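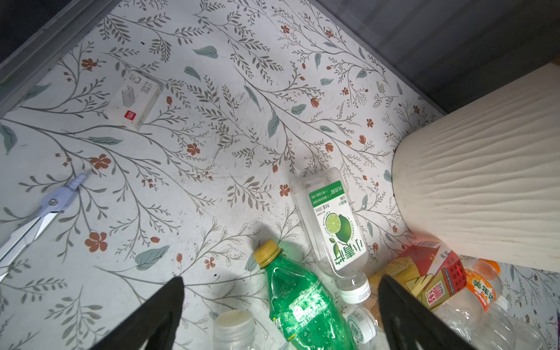 A box of staples on the flowered liner.

Nighat Hayat on Grivus, slow software and the undo button

I have used Grivus every day for two years, and before this conversation I had written to its support address four times. Three of my letters were answered by Nighat Hayat herself. I did not know then that she is also the person who writes most of the code. Grivus is a list app for the Mac and the iPhone. It keeps lists, it lets you put dates on them, and it syncs between your devices without asking you to make an account. It costs 24 dollars, and you pay once.

We spoke by video call in July, at seven in the morning for me and in the early evening for her. She was finishing version 5, and she warned me that she might stop in the middle of a sentence if a build failed. It failed twice while we talked.

I asked first how the app began, and I expected a story about other list apps being bad. She did not tell that one.

"I was working at Viradeo, we made software for editing video, and I was in the team for the export window," she said. "One window, for almost three years. I liked it. You learn a lot from one window. But I had many small things to remember, codecs and bugs and who promised what, and I kept them in a text file. One day I wanted the text file on my phone. Grivus is that text file."

The first version had no dates, no colors and no search. She gave it to five colleagues, and one of them, Wolfram Schmieder, sent it back the next day with a drawing of how the rows should look. He had moved the check boxes from the left side to the right side, under the thumb. Hayat was against it for a month.

"I said to him, every list in the world has the box on the left. He said, every list in the world was made on paper. I had no answer to this, I was just annoyed. Then I broke my left wrist and had to use the phone with one hand, my right, and after two days I moved the boxes."

Schmieder is now her partner in the company, and he makes everything that one can see in the app. There is a setting for people who want the boxes on the left again. I confess that I am one of them.
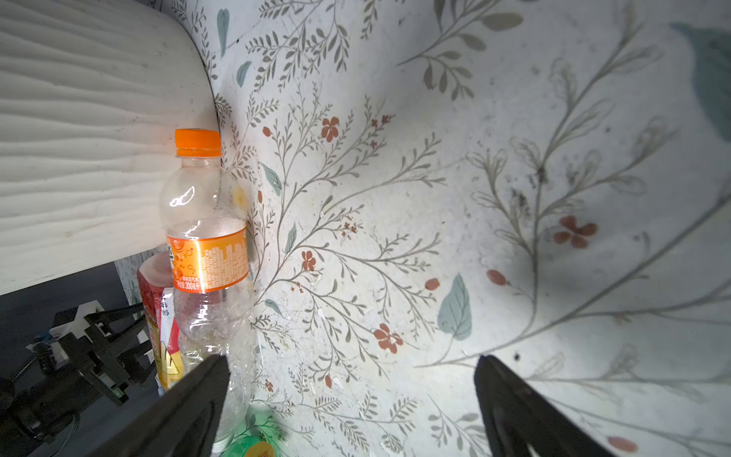 The question that most readers sent me was about sync, so I spent a good part of the hour on it. In the first two years Grivus used the sync service that came with the system, and it had a bad habit: if you edited the same list on two devices while one was offline, some rows came back double. I had this problem myself with a packing list, and I arrived at my hotel with a list that told me four times to bring socks.

"It was the worst period," Hayat said. "Every morning I opened the mail and there were duplicates, duplicates, duplicates. People were polite about it, mostly. But a list app has one job. If it makes your list wrong, then please use a pencil."

Her brother, Faisal Hayat, was at that time between two jobs. He had written databases for a logistics company and had never made anything for a phone. He offered to look at the problem for a weekend. He stayed with it for eleven months, and the result is called Rodau, the sync engine which has been inside the app since version 4.

I asked her to explain Rodau for a person who doesn't write programs. She thought about it for some time.

"The old way was to send the list. My phone says, this is the list. Your Mac says, no, this is the list. Then somebody must decide. With Rodau we never send the list. We send what you did. You added milk, you checked bread, you moved eggs up. Each device has the full history and plays it again from the start, and they must arrive at the same place. If you and I both add milk, we have two milks, and I think this is correct, maybe we are both thirsty. But if I add milk one time, there is one milk."

The history has a price. It grows, and on old phones the app needed several seconds to open a long list. Faisal's answer was to close the history every so often and begin a new one from a clean copy. In the app this happens after 600 changes. I asked why this number and not another.

"He tried many. With a smaller number the devices had to talk too often, and with a larger number my mother's phone was slow. So the number comes from my mother's phone."

Her mother is still using the same phone, and Faisal is not allowed to replace it.

What changes in version 5

The new version has been in testing since spring. The group of testers is organized by Hammad Bangash, who began as a customer with very long complaints and is now paid for them. He keeps one shared list, in Grivus of course, with every problem that a tester has reported. When I spoke to Hayat this list was so long that it had become a test by itself.

"Hammad has the biggest list in the world in our app," she said. "When it scrolls well for him, we can ship."

The largest change is undo. Until now you could undo the last thing you did, and only until you closed the app. In version 5 you can go back through a list as far as its current history reaches, even on a different device. There is a small slider at the bottom of the window. You drag it to the left and the list becomes what it was at lunch, or yesterday, or last week. You can take one row out of the past and put it in the present, without changing anything else.

I have tested it for nine days. I like it very much, and I also made one mistake with it that others will probably make too. When the slider is in the past, the list looks completely normal. I checked off a row there and wondered why nothing was happening on my phone. The only sign is a thin gray line above the list, and I had not seen it.

Hayat did not defend the gray line. "Wolfram wanted it quiet. I wanted the whole window to be yellow. We are now at a light beige, you will get it in the next build. He is suffering."
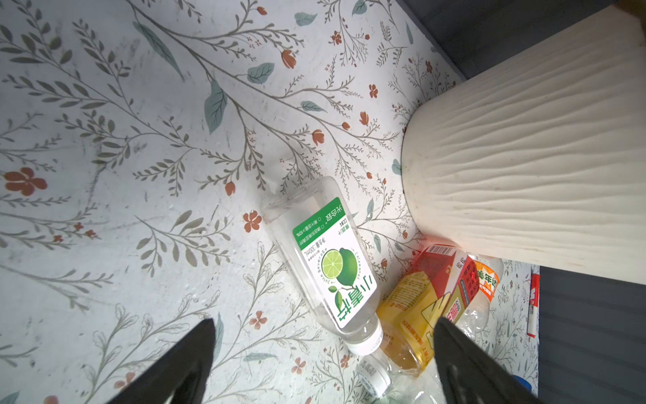
Money, and the word subscription

Few small Mac developers still sell their apps for one price, and I wanted to know if this can continue. Hayat was open about it, more than I expected.

A major version is sold about every two years, and people who own the old one pay half. Between two versions the income falls, and the last months before a release are thin. Before version 4 she took contract work for Janjua, a company that makes booking software for dentists, and wrote printing code for them in the evenings.

"I'm not ashamed of it, printing is interesting. But version 4 was late because of the dentists. So people say to me, make a subscription, then you have no thin months. And they are right in the calculation. I did the calculation also."

Why does she not do it, then?

"For a shared calendar for a firm, fine. For the list where you write milk, I can't ask every month. I would have to invent things, so that you feel it was worth it. I know myself. I would add weather."

She does not promise to keep it this way forever, and she asked me to write that down clearly, so I do it here. If version 5 sells badly, they will talk again.

I should say where I stand. I would pay a small subscription for Grivus, and I have told her so. Many of you would not, to judge by the letters I get whenever the word appears on this site.

In four languages

Grivus has been in English and German from the beginning. Version 5 adds Urdu and French. The Urdu translation was made by Samina Rajput, and it took longer than anyone had planned, for the reason that the whole app has to turn around. The text runs from the right side to the left, and so the check boxes, the arrows and also the undo slider must change their direction.

"Samina sent me a screenshot with only a question mark," Hayat said. "The slider was still going left for the past. In Urdu the past should be on the right side. It's very logical when you see it, and I grew up with this language, and I did not think of it. I write code in English and my head is in English when I do it."

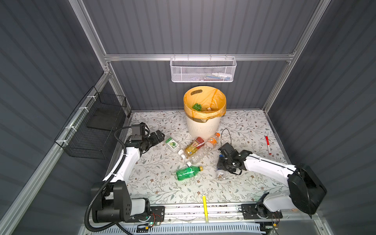

Rajput also asked for a different font with more space between the lines, and this had an effect in the other languages. The rows are now a little higher everywhere. On a small phone you see one row less than before, and I am sure that Hammad Bangash will get some letters about it.

I asked about other platforms, as I had promised to several readers. There is no Windows version in work. There is a web page, in an early state, on which you can read your lists but not change them, and Faisal is using it for testing Rodau. Hayat would not say if it will be public.

Then there is the question of limits. A single list in Grivus can hold up to 3000 rows, and some of you have written to me that this is too little. When I repeated it to her she laughed for quite a long time.

"Who are they? No, I want to know, send me their addresses. I don't want to be rude to them. I want to see what is in row 2,000."

It can be raised in the future, she said, but it is not in version 5. The import from plain text files has been rewritten, and it now keeps your indentation and your blank lines, which were both lost before. The old keyboard shortcuts are all still there. The widget is the same as in version 4, and she knows that it is not good.

At the end I asked what she keeps in Grivus herself. She turned her laptop for a moment and showed me the screen, too fast for reading. There were nine lists, she explained, and the oldest was the original text file from her time in the export window. Most of the rows are not checked. She opened it and read me one, from her second week at Viradeo: "Ask who made this button."

She never asked. The build had failed again, and she had to go.

Version 5 will come in the fall for Mac and iPhone. Owners of version 4 can already write to the support address if they would like to join the test, and in my experience they will get an answer within a day.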